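# Children's books, a tall picture and a folding fan: the Cemcombe shelf

Nazmiye Değirmenci and I put this page together in April for people who asked what the small objects collection at Cemcombe looks like now. It started as a box of picture books from the Garba reading room and has grown by donation since then. Most of it is paper, board and cloth, with a few household things mixed in. The full list has 300 entries and is kept in the office. This page has three pictures from it, with a few notes on how we store things and lend them out.

## Illustrated boards and pages

The cartoon drawings are what most visitors ask for first. A cream background, a green tree, brown outlines piled up underneath – a style a lot of us remember from school.

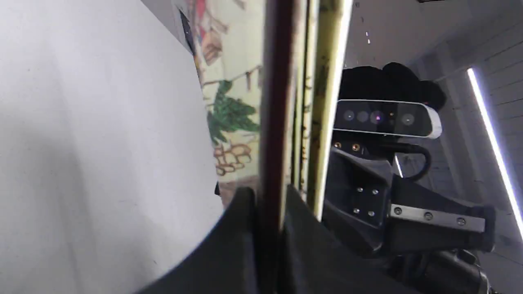 Boards and books are stored upright, spines out, with the tall ones at the ends. Musa Dauda worked out the order. He sorts by height first and subject second, which annoys people looking for a particular title but keeps the small books from getting crushed. Stained or spotted pieces stay in the collection. We don't bleach or trim anything. If a cover is coming away we tie it with flat cotton tape and write the date on a slip.

Loose pages go in folders, 50 to a folder at most. The folders came from Burkgate and are a little wider than the old ones, so they stick out from the shelf.

## The tall picture with the tree

Tall, narrow pictures are harder to store than books. The lower part of this one has a brown brick or stone pattern, the tree is near the middle, and there are reddish and tan buildings toward the other end. Adesuwa Eze thinks the buildings are meant to be a market town. Her aunt says it is Drullton before the bypass, and they have not settled it.
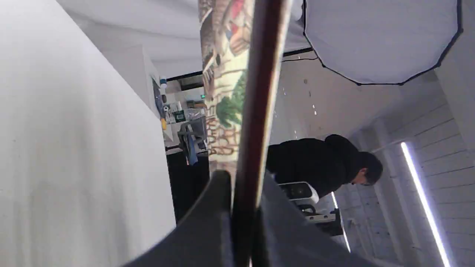
Can tall pictures like this be borrowed for a classroom?

Schools can have them for up to two weeks, as long as they are hung away from a radiator and out of direct sun. Send the request in writing and give the height of the wall. The deposit is 200 for a single piece and 400 for a set, returned when everything is back and checked.

Please don't use adhesive putty. We had one come back with four greasy marks in the corners and they are still there. Two bulldog clips and a length of string will hold most of these, and Ferenc Balogh can lend you a hanging rail if you ask a few days ahead. Rolled pictures should be rolled with the printed side out.

## The fan

Folding fans get handled more than anything else we have, so the rules are stricter. Open them slowly, from the outer rib, on a clear table. A white tabletop is good for this, and a desk lamp off to the side shows up small tears better than the ceiling lights do. 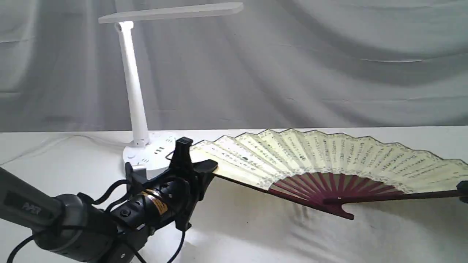 A fan should not stay open for more than an afternoon. The folds go slack and then it won't close evenly. Fitriani Subramaniam mends ours with thin tissue and wheat paste, a few ribs at a time, and leaves each repair overnight under a light weight. She has also written out her method on one sheet, and there are copies by the door.

Closed fans go back in their sleeves with the pivot end down. If a sleeve is missing, a strip of clean cotton wrapped twice will do until a new one is sewn. Don't use rubber bands – they stick to the paper and leave a brown line.

## Adding something

We are still taking picture books, painted boards and fans in any condition. We have enough calendars. Bring items in on a weekday before 4 p.m. and put a note inside with your name and anything you know about where the piece came from, even if it is only the name of a street.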